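In defence of the far end of the table

My sister-in-law has a word for the stretch of table nobody eats at. She calls it the departure lounge. Things are put there on their way to somewhere else, she says, and then their flight is cancelled.

I have been thinking about the departure lounge since September, when a tidying consultant came to our flat. I didn't hire him. He was a present from a friend who had won two hours of his time in a raffle and who looked round her own spotless kitchen before deciding that we needed him more. His name was Danilo Espiritu, he was extremely polite, and he took his shoes off without being asked. He stood at the end of our table for quite a long time.

"And what is this area for?" he said.

I said it was the table. He said yes, but this part of it. I said it was also the table. He wrote something down.

Mr Espiritu belongs to the school of thought which holds that every object should have a home, and that an object without a home is a decision you haven't made yet. He has a booklet about it. There are 11 steps, and step one is to clear all flat surfaces and live with them bare for a week. The booklet recommends a set of stacking trays called Plovel, which come in oatmeal, and a label printer to tell you what is in the trays. I did the sum on the back of the booklet. To become a household with nothing on the table, we would need to buy 8 more things than we already have.

I am not against tidiness. I like a made bed and I can't think straight with a full sink. I do object to the idea that a surface with things on it has failed at something. A table is a very good place for things. It is flat, it is at hand height, and you can see what's on it, a claim I can't make for the cupboard in our hall, where I recently found a fondue set I would have sworn in court we never owned.

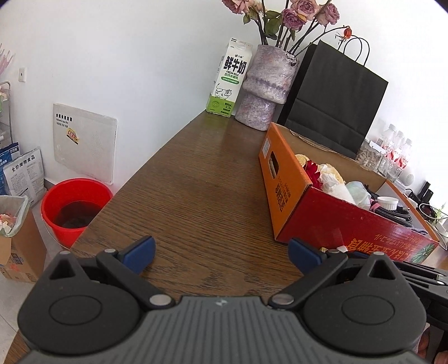

The far end, milk included.

Take the box. The booklet is stern about boxes. A cardboard box, according to step four, is "a way of not looking", and if you haven't unpacked it within a month you should get rid of it with the lid shut. Ours has no lid shut. It stands open, orange and red, with an artificial flower and some cream and yellow cloth in it, and a black cable coiled up near the front. I could tell you where each of those came from, though you would have to want to know quite badly. The point is that when somebody in our family asks where the cable is, four people can answer at once, and they all say "in the box". I have never had such service from a labelled drawer.

Then the dried roses. Mr Espiritu asked whether they were "still giving". I didn't know how to answer this. They are pink going on mauve, they are dead, and they have been dead with great dignity for longer than we have had the kettle. They need no water. They don't drop anything on the milk. If only the rest of us could be relied on to the same degree. They sit in a lilac and pink vase which my husband thinks is hideous and I think is marvellous, and the far end of the table is the one spot in the flat on which we have been able to agree. Move it to a shelf and we would have to have the conversation again.

I will concede the carrier bag. We keep a black paper one with twisted handles, leaning at the back, and I can make no case for it except that it is too good to throw out. Everybody has this bag. In some homes there is a bag of these bags. It is waiting for an occasion, the kind where you have to take somebody a jar of something and can't be seen with it in plastic, and when the occasion comes I will of course forget the bag and go out with the jar in my coat pocket.

What worries me about the bare surface is how much work it is. My friend Nicanor Barrios went through all 11 steps last year and now has a dining table like an ice rink. He bought it new for the purpose, a Hämäläinen, very pale. It is beautiful and I'm afraid to put my cup down. He wipes it while you're talking. When the post comes he has to carry it straight to the tray for post, and if it's a parcel there is no tray and he walks about holding it. I once watched him stand in the middle of his own room with a bag of satsumas, looking for somewhere that was allowed.

There is also the small matter of where it all goes. A clear table is mostly a full something else. Nicanor's spare room has a door which opens 80 per cent of the way, and he says it's the carpet.

Mr Espiritu, to be fair to him, did leave us better off. He threw out a drawer's worth of dead batteries and he showed me how to fold a fitted sheet, which I have since forgotten. On his way out he asked if he might have some milk in his tea, and I reached over and got it from the end of the table without standing up. He watched me do it. He didn't write that down.

The trays are still in the shop. The booklet I kept. It's in the hall cupboard, I think, under the fondue set.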